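Junard square table, pale wood finish: my review after a few months

I've been meaning to write this one up for ages. I bought the Junard square table back in July, when the old gateleg finally gave up (one hinge, then the other, then a plate of toast on the floor). I wanted something smallish that could be a breakfast table in the morning and a desk for the rest of the day, and I didn't want to spend a fortune on it. It was £95 from Mestevwood, plus delivery to Skenham, and I dithered for a good fortnight before pressing the button.

The listing says 780 mm each way and mine measures exactly that, which I only mention as my last two bits of furniture didn't match their listings at all. Putting it together took 68 minutes, with a break to look for the spanner I was sitting on. The instructions are all drawings and the second page is a bit of a puzzle, so lay the bolts out first and don't tighten anything until all the legs are on. I did, and had to undo the lot.

So, the top! It's what sold me on it. The finish is a very pale beige with fine grain running across, and it's soft enough in colour to go with the grey carpet without making the whole room look like an office. White things look lovely on it. There's a slight sheen but you don't get that sticky-looking gloss you find on cheaper tables, and it wipes down with a damp cloth. I did try a proper wood spray once and it left smears, so I've gone back to the cloth.

It also has a small round hole in the top. I wasn't sure about it when I ordered, but I drop the lamp flex down there and it's been handy. Crumbs find it too, mind you. A little cover would have been nice at this price.
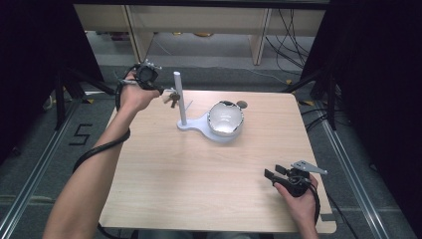 The white stand with the silver bowl is from Tiêu, and the cup and saucer in the next one are my everyday set.

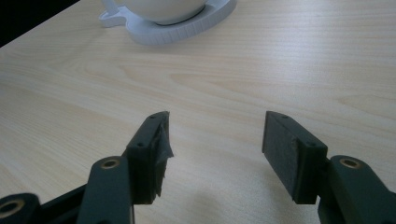 Mine wobbled from the first day on carpet, wrote one reader when I mentioned the table on here before, and I ended up putting felt under one leg, so how is yours? Fair question. Mine did rock a bit for the first week and I could see my tea moving in the cup when I typed. I went round all the bolts again with the spanner and it's been much better, though if you lean hard on one corner you'll still feel it give. No felt so far, but I've got some in the drawer.

Other grumbles: the edges are a touch sharp on the forearms if you're writing for a long time, and a wide saucer, a laptop and a notebook together is pushing it. It's a table for one and a half people, I'd say. Two for coffee, fine. Two for Sunday lunch, no chance.

I'd buy it again, and I'd go for the same colour. If you're searching for it, the item number is 1414, and do check the finish before you pay, as the darker one comes up first and I very nearly ended up with that.

Four stars from me, and I'd make it four and a half if they sent a cover for the hole.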